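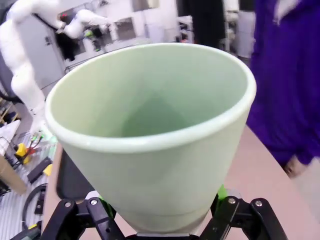 Tin-yau Chung left a comment under the last post saying you only need one cup per person plus one for whoever drops by, and that anybody holding on to more than that is storing cups for people who don't exist.

Ouch. Ok. But also I read it standing in the kitchen with the cabinet door open so fair enough.

So this is the cup post. Quick one, I have to be out the door by 4 and I still haven't eaten. For those just arriving: we are moving in November, 2,790 miles, and I'm going room by room and writing it down so I don't chicken out halfway. Did the coat closet (fine). Did the bathroom (why did I own that much conditioner). Kitchen I've been putting off. The kitchen is where all the stuff lives that's too useful to toss and not good enough to like.

The mint green one first. It's the reason I started with cups and not pans. Wide at the top, skinny at the foot, thick rolled lip that's paler than the rest. I have used it as a drinking cup, a pencil cup, a bath rinser, a scoop for the birdseed, and for most of one summer it had basil in it. Bahman says it's a flowerpot. He has always said it's a flowerpot. I say no hole, no flowerpot. He says plenty of pots have no hole, that's what the outer pot is for. We have been having this argument for longer than we've had the couch.

I drink out of it, so. Cup.

What I like about it is dumb stuff. The lip. It's a fat lip, and when you carry it full you can hook a finger under there. The color too, I'd paint a room that color if anybody let me. A sort of toothpaste-but-nicer green, and then it goes darker down inside. And there's that little ring around the base, looks finished, like somebody at the factory cared for a minute. What I don't like: it's a cone. Cones are tippy. Narrow foot, big top, you fill it to the brim with iced tea and set it near your elbow and well. I've mopped up after that cup more than any other thing in the house, and I include the dog.

Anyway it's staying. I decided that before I started, which Tin-yau would say is cheating.

How I did the rest. I took every cup out of the cabinet and put it on the table. Every one. Not the "good" ones left in the back, not the camping ones still in the camping bin, I went and got those too. It took two trips to the garage. You have to see them all at once or you keep lying to yourself. I was pretty sure we had a normal amount of cups. We do not have a normal amount of cups.

Then I went by type, not by who gave it to us. That was the big change from the closet. With the coats I went one at a time and every coat had a story and I kept them all and had to do the whole thing over on Friday. So with cups: mugs with mugs, tumblers with tumblers, little ones, travel ones, the ones that came free with something. Once they're in a bunch the weak ones show up fast. You pick up the mug you never reach for and it's right next to the one you always reach for and there's nothing to discuss.

Mugs. Kept six. That's not one per person plus one, Tin-yau, I know. We run the dishwasher every other day and I drink coffee like it's a job. The brown one with the chip on the handle went, finally. So did the pair from the Restrepo Street bakery, which I loved, and which were always too hot to hold. Why did I keep those? Two winters of me carrying them with my sleeve pulled down over my hand.

Tumblers. This was harder. We had most of a set of the Fendia stacking ones, the kind that nest so tight you have to twist them apart with a dishtowel and a prayer. They save room, they really do, the whole stack fit in one corner. But two of them are fused for good now I think. I tried the trick, ice in the top one and warm water around the bottom one. Tried it again. Bahman tried it, with more confidence and the same result. They're going to live as one cup now, in somebody else's house.

Travel cups. All but two went. Lids with no cup, cups with no lid. I found a lid I know for a fact belongs to a cup I gave away in the spring. I don't want to talk about it.

The free ones. The free plastic stadium kind are ugly and I kept three, for paint water and for the kids next door who come over to run through the sprinkler. They'd be good for packing too, more on that in a sec.

The little ones, juice glasses and whatever those tiny handled things are. Gone, all of it, except one from my grandmother that holds maybe four swallows. I don't use it. It's not for using.

A note on the cabinet while it was empty. Wipe it. I know you know. I pulled up the old shelf liner and underneath was a ring of something brown and a birthday candle. The shelves in there are 16 inches deep, way too deep for cups, so there was a front row that got used and two back rows that hadn't moved since we unpacked. If the new place has deep ones I'm putting a rail in or a box or something, so stuff can't migrate. At the apartment in Jurndale we just had open shelves, one cup deep, and I never once bought a cup I didn't need, there was no place to put it. Thinking about that a lot.

Packing the keepers. I got a price from Surnmont to pack just the kitchen and it was over 400 dollars. For the kitchen! They were nice on the phone. I said let me think and then I went and got boxes behind the liquor store, the ones with the cardboard dividers, free, and they are the best cup boxes in the world. One cup to a slot. Crumpled paper in the bottom, cup goes in upside down on its rim, more paper on top. Mugs get a fist of paper stuffed inside and a wrap around the handle. Handles are what break. I lost two handles last time and no cups.

The mint one doesn't fit the slots. Of course it doesn't, the top is too wide. I tried it foot down and it sat in there up on top like an ice cream cone in a stand and the flaps wouldn't close. So it's going in the last box, the one that rides in the car with the kettle and the toilet paper and the box cutter. First night box. It can hold the toothbrushes on the drive.

Something I'd do different: don't do it hungry. And don't do the whole thing on the table you need for dinner. We ate standing at the counter two nights running while the cups had the table to themselfs. By the second night I was cranky enough to get rid of things I might've wanted, there was a blue tumbler I went back out to the car for in my socks.

Also don't ask the whole house for opinions. I asked. Everybody suddenly has feelings about a cup they have not touched in years. My rule now is if you want it you wash it, dry it and wrap it yourself, today. Saved us a lot of cups, that rule. I mean saved us from them.

Where they went, for those who asked last time about the coats: the good mugs to the church kitchen on the corner, which is always short. Tumblers on the free shelf at the library, they were gone when I walked back past. The chipped stuff I kept back for Bahman who says he'll drill the bottoms for succulents. With what drill, we packed the drill. And if he does drill them then they're flowerpots by anyone's rules and I've lost the argument from the other side somehow.

What's left in the cabinet until we go is one plate each, one bowl each, one fork etc, a mug each, and the green cup. It's sort of great? The sink can't fill up, there isn't enough stuff to fill it. I washed everything we own in the time it took to boil pasta. I don't know if I'll feel that way in a week.

Pans next. I'm scared of the pans. There's a lid drawer that doesn't open all the way and I've been sliding my hand in flat and feeling around in there like a vet. If anyone has a way to tell which lid goes with which pan without trying every single one, leave it in the comments, and be quick, I want it done before the tape runs out.

Ok I'm late. There's a heel of bread and some cheese, that's lunch. Will fix typos tonigth.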